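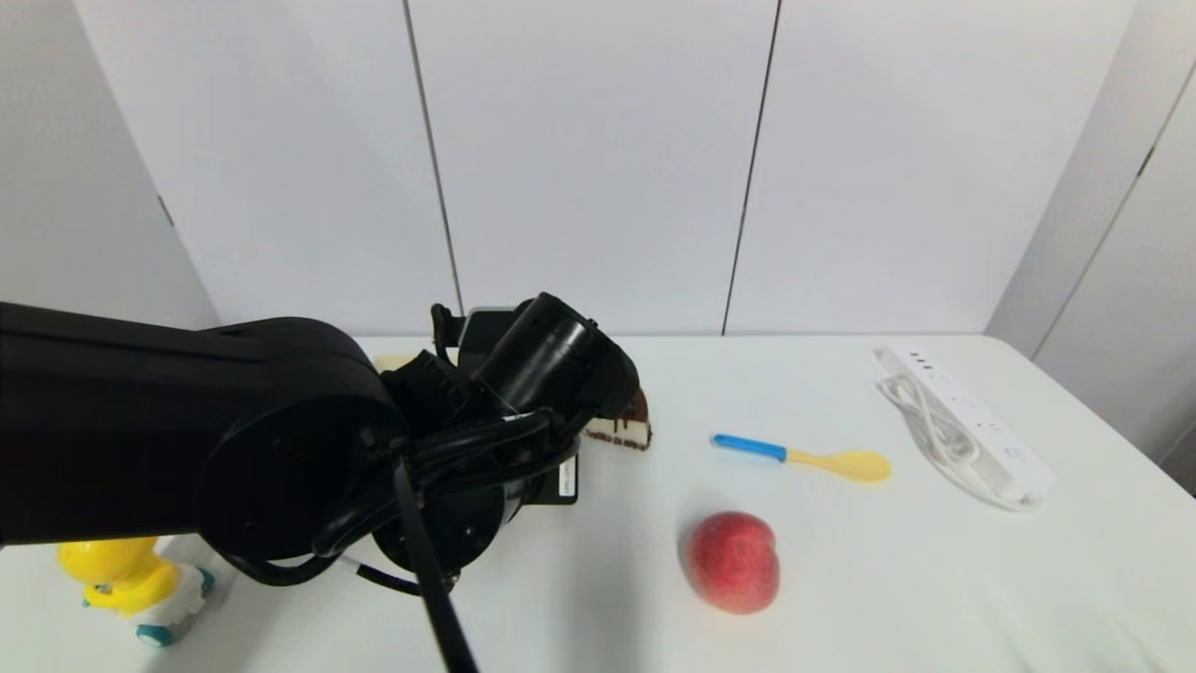 *Vega Tejada*

So I let Selina talk me into joining Orell, the dating app everybody in Toledo seems to be on this summer. I picked 2 blurry selfies, wrote a bio in the car and figured I'd get maybe one hello. By Sunday night I had 9 messages!! Most just said "hey" (why do guys do that?), but one asked what I was reading and we typed back and forth until way too late. 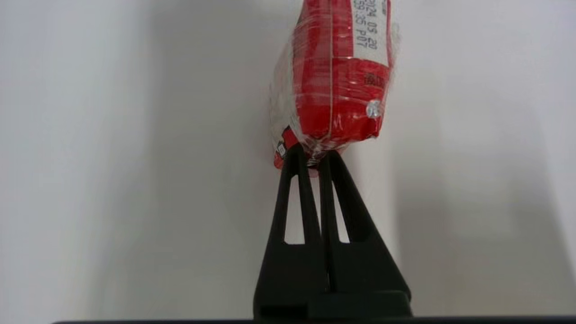
He wanted to meet right away and I told him coffee first, daytime, my side of town. He was totally fine with it, so we're on for 10:30 and I still have no clue what to wear. Selina votes for the green dress.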